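蒙托亚老街区木门窗调查与修缮项目
中期进展报告

报送：蒂雷尔基金会（Tirer）项目部 弗朗辛·德雅尔丹女士
撰写：绍娜·塔维里（Shona Tawhiri），项目协调
日期：2020年6月18日

德雅尔丹女士：

您好！上次通话时您问到春天停工那段时间对项目影响有多大，我当时答得比较含糊，因为入户清单还没有对完。现在清单对完了，可以放心地向您汇报：进度比我们三月份担心的要好得多，有几处甚至走到了计划前面。下面按工作内容来写，经费放在后面。

一、入户调查

原计划本阶段走访60户，到目前完成了55户。剩下的5户里，三户的住户还在外地没有回来，一户正在办理产权过户，新房主希望手续办完再让我们进门，还有一户是街角的旧药房，钥匙在房东的侄子手里，约了两次都没有碰上。我打算七月份把这几户补齐。

调查表用的是第二版，比申请书里附的那一版多了“五金”和“历次油漆”两栏。加这两栏是克里桑托·恩里克斯（Crisanto Enriquez）的主意，他做了大半辈子木工，一进门先看合页。起初我嫌表格太长，住户等得不耐烦，后来发现这两栏最容易让人打开话匣子。老人们说不清房子哪年盖的，可是说得清哪年嫁女儿把门刷成了绿色，哪年又刮掉重刷！这些话我们都记在表格背面，征得同意的也录了音。

整理下来，街区里的老门大致可以归成三种做法：拼板门、镶板门，以及后来陆续换上的平板门。拼板门多在后院和柴房，做法粗，用料却常常是最好的；镶板门集中在临街一面，线脚有好几路，恩里克斯认为至少出自两家不同的作坊；平板门最年轻，以前的调查都不收，我们这次一并登记了。理由很简单，住户每天开关的就是这些门，将来谈整条街的风貌，绕不过去。 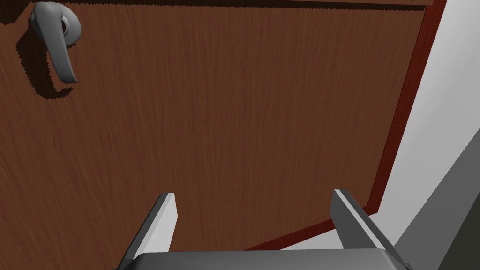 登记的时候，木纹走向、开启方向、门锁高度都是必填项，漆色按色卡比对，色卡上没有的就写文字。莫蒂默·马哈茂德（Mortimer Mahmoud）负责把纸质表录进数据库，他对填表人的字迹意见很大，我的尤其大。为此我们改了流程：当天走访，当天傍晚两个人对着念一遍，有疑问的地方趁记忆新鲜改掉。多花一点时间，返工少了很多，大家都觉得值得。

二、修缮

本阶段列入修缮的门窗共39樘，都是调查里评为“尚可使用、需要处理”的。已经完工并由住户签收的有11樘，其余的有的在工棚里，有的还在等料。

等料的主要是接补用的老杉木。我们坚持用旧料补旧门，新料含水率和老门差得多，补上去过一个冬天，接缝就容易张口。供料的斯基里科木行（Skirico）四、五月份没有开门，六月初才恢复送货，第一批到的料我和恩里克斯一起去挑的，质量很好，有几根拆房梁锯出来的料，断面上油脂还在，一锯满棚子都是香味。他高兴得中午饭都推迟了。

处理的办法和申请书里写的基本一致，有两处调整，向您说明：

脱漆。原定全部用脱漆剂，试了两樘之后改为以热风枪和手工刮刀为主，只在线脚深的地方用脱漆剂。慢一些，但木面保得住，刮下来的漆皮也能按层次留样。有一樘临街的门刮出了七层颜色，从里到外排开像一小段街道的历史，我们做成样板放在工棚门口，来看的街坊络绎不绝。考虑到老漆可能含铅，刮漆的区域单独隔开，口罩和手套按人发放，漆屑统一装袋送走。

门下槛。原来估计只有少数要换，打开才发现朽坏得比外面看到的厉害，尤其是朝北、门口排水不畅的几户。现在的做法是先解决积水，再动木头。这项工作申请书里没有列，工时由我们自己调剂，没有向预算里加钱。

三、培训

木工课停了一段时间，五月下旬恢复，改成小班，在院子里上。学员都是街区里的居民，也有两位从对岸过来的，其中一位退休前是裁缝，刨花刨得比谁都匀。课程内容从磨刨刀开始，然后是认料、划线、接补、调合页。最受欢迎的一课是修下垂的门，因为家家都有！课后好几个学员回去自己动手修好了家里的门，再把修的过程讲给下一班听。

莫蒂默·惠特菲尔德（Mortimer Whitfield）写了一本小册子，讲日常保养，包括怎么给门轴上油、什么季节适合补漆、雨季前检查哪些地方。初稿我看了，写得明白，插图还缺几张。定稿以后会请您先过目，再付印。组里有两位莫蒂默，往来邮件里我都写姓，请您也照此称呼，免得把小册子的意见寄到数据库那边去。

四、数据与公开

调查数据放在奥基迪克（Okidik）平台上，目前只对项目组和街道办开放。住户姓名、门牌和录音与门窗数据分开保存，公开版只保留做法、材料、大致年代和保存状况。马哈茂德已经做出了一张可以按做法筛选的地图，打开临街镶板门那一层，能清清楚楚看到它们沿着老码头那条路排成一串，这和恩里克斯关于两家作坊的猜测对得上。我看到那张图的时候真是坐不住，当天就拿去给街上几位老人看，又问出一家作坊的旧址来，现在是一间卖干货的铺子，后墙上还留着挂锯子的铁钩。这条线索值得继续追，我想在下一阶段安排几次专门的访谈。

五、经费

人工支出低于计划，原因是停工期间工时减少；材料支出略高，主要是旧料价格上涨。两项相抵，总支出仍在批准的额度之内。我们希望把人工的结余转一部分到材料上，按照协议需要您书面同意，申请表随本报告一并寄出。培训和印刷两项没有变动。

六、困难

工棚太小是眼下最实际的问题。门要平放，平放就占地方，上漆以后又不能叠，碰上连阴天只好停一部分活。街道办答应把隔壁的旧粮店借给我们用到年底，屋顶有一角漏雨，修好就能搬。

另外，有几户住户原本同意修缮，后来改了主意，想直接换新门。我们没有勉强，请他们到签收过的人家去看看。已经有一户看完回来，又把名字添上了。

七、七月份的安排

补完剩余的入户调查；旧粮店修屋顶、搬料、搭晾漆架；第二批旧料到货后优先做朝北几户的下槛；小册子补齐插图；木工课开新班，报名的人已经超出名额，正在商量能否加开一个傍晚班。

您提过想来现场看看，随时欢迎。如果能赶在上午到，恩里克斯通常在调合页，他很愿意让客人上手试一试。转款申请表上有一处需要您签字，在第二页下方，签好后扫描发给我就可以。

此致
敬礼

绍娜·塔维里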